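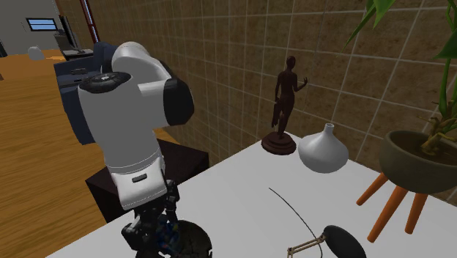
Attached: dark round thing with a mottled surface, bottom edge of the picture

From: Xolani Magagula
To: sourdough-and-rye list
Date: October 14, 2024
Subject: Re: [rye] Dense crumb at the bottom of the loaf

On Sunday night Marit wrote:
> My all-rye loaves keep coming out with a gummy stripe along the
> bottom, maybe a finger wide. The top half is lovely. I use 400 g
> of flour to a tin and bake until the crust is good and dark. Is
> this my starter or my oven? I've been feeding it once a day and
> keeping it on the counter. Also, does anyone still get the coarse
> rye from the mill at Skosteck? The store in Brukamville has
> stopped carrying it.

Marit, I had that same stripe all winter and I am so happy to report that it's gone! My money is on the starter, with a bit of the oven mixed in.

Once a day on a warm counter is pretty lean for a rye starter. Mine was sour enough to make my eyes water and I took that as a good sign. What it was doing was sitting there long past its best and then going into the dough tired. I switched to feeding it twice the day before I bake, the second time late in the evening with cool water, and I use it in the morning when the top is domed and just starting to crack. The difference the first time was huge. I cut the loaf too early because I couldn't wait and even then it was better than anything I'd made since May.

As for the oven, move the tin down a rack. I had mine in the middle, and the top got plenty of color long before the bottom was done. I also take the loaf out of the tin for the last ten minutes and put it straight on the rack. If you have a probe thermometer, go by that and ignore the crust, which on rye will fool you every time (it fooled me for years).

And then leave it alone! A full day wrapped in a towel, two if you can stand it. I know everyone on the list says this. I didn't believe it until I lost a loaf behind the toaster for a weekend and it sliced like a dream.

On the flour: yes, Skosteck still mills the coarse one. You have to ask for it at the side door, it isn't on the shelf. They put mine in a plain paper sack with no label, so write on it when you get home. The medium from Aubert is nice too, a little sweeter, and it takes less water. I'd hold back a couple of spoonfuls until you see how it feels.

Has anyone tried caraway and orange peel together? I had a slice at the Skanine fair and have been thinking about it ever since. The woman at the stall said she soaks the peel overnight with the old bread, and then somebody wanted change and I never got the rest. If you know her, please ask her how much peel!

Marit, let us know how the next one goes, and tell us what size tin you're using, I forgot to ask.

Xolani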